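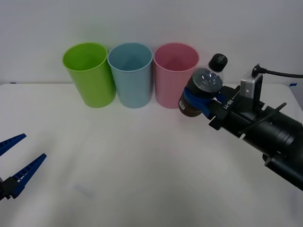

*Green, blue and pink on the white table.*

**Thread: Plastic cups for cold drinks, one color for each person?**

**conavik_home** wrote on January 26, 2022:

Hello all. We are three people in the house and I want to stop washing 20 glasses every evening. My idea is that each person has one color and keeps it for the whole day. I bought these three in November from a small shop, Brandine, and paid 3,000 won for the set. Is it a good system, or do you prefer glass?

**vidora88** wrote:

I prefer glass. Plastic takes the smell of juice and coffee after some months, and then even water tastes strange. The colors are nice, but I would use them only for guests.

**Han-gyeol Ryu** wrote:

I don't agree with vidora88. We have used colored cups for almost 4 years and the smell is no problem if you wash them the same day. My son has green and he never takes the wrong one. For cola or coffee we take a glass, this is our only rule.

**conavik_home** wrote:

Thank you both.

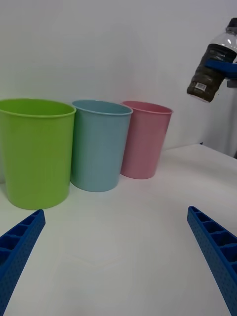 *Same cups from lower down, with the bottle at the upper right.*

**ha_kitchen** wrote:

They get narrower to the bottom, so I would not fill them to the rim if small children are at the table. A wide base is safer. Also I would keep them on a tray. A row at the wall looks tidy, but every time you wipe the table you must move all of them.

**vidora88** wrote:

A tray is one more thing to wash :) But I agree about the base.

**conavik_home** wrote:

I like them at the wall. My mother also wants the tray, so maybe I will lose this discussion.
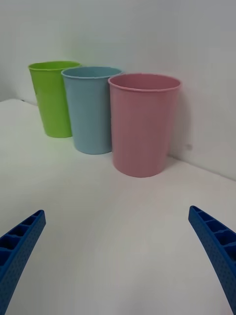 **ha_kitchen** wrote:

How do you dry them after washing?

**conavik_home** wrote:

I put them upside down on a rack overnight, and in the morning I wipe the rims with a dry cloth.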